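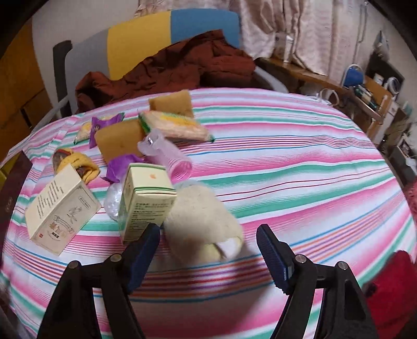 Permits and gas planning for the Brorkach wall
Godton Divers' Help Pages – Sites and Access
Posted Mon 16 December

Question

I am arranging a club visit to the Brorkach wall in March and would be grateful for clarification on two matters. The access page states that a permit is required for any dive below 21 metres, but the notice at the Heinonen slipway refers only to "divers using the outer mooring". Our group will include both single-cylinder divers and a small number on twinsets. Must every diver hold a permit, or only those who intend to go deep?

Secondly, is it practical to swim back along the wall to the slipway at the end of the dive, or should we arrange boat cover throughout? Two of our members last dived the site before the mooring was moved and recall a simple swim home at shallow depth.

Marlene Toledo

Answer 1 (accepted)

The two notices were written at different times and do not agree. The rule currently applied by the harbour office is that the permit covers the party and is issued in the name of the dive leader. Individual divers need not apply. The leader must, however, submit a list of those taking part, with certification level and planned maximum depth, no later than 48 hours before the first dive. Any diver whose name is absent from the list is restricted to the inner reef.

Applications are made on form 2746, available from the office at the head of the slipway or by post. Please complete the section on emergency contacts in full, as incomplete forms are returned.

With regard to the return swim, the outer mooring now lies 625 metres from the slipway, well beyond its former position. The wall is continuous for the first part of the route and then gives way to sand and low boulders, where the ebb can be felt strongly. A group starting at slack water may complete the swim in good order. Parties are nevertheless advised to arrange boat cover, and it is a condition of the permit for dives below 21 metres.

The most rewarding part of the wall is between 12 and 18 metres – there are several overhangs with sea fans and, in spring, a fair number of nudibranchs. Single-cylinder divers will miss very little.

Answer 2

We did it from the Ronditent boat last year, very good skipper. Ask for the early slot. Water was cold in March so take thick gloves. I do not remember anyone asking for a permit but perhaps the skipper had one.

Answer 3

Further to the above, a charter skipper's permit does not extend to visiting clubs which bring their own dive leader. The leader should apply separately. Surface marker buoys are compulsory beyond the inner reef, one for each buddy pair.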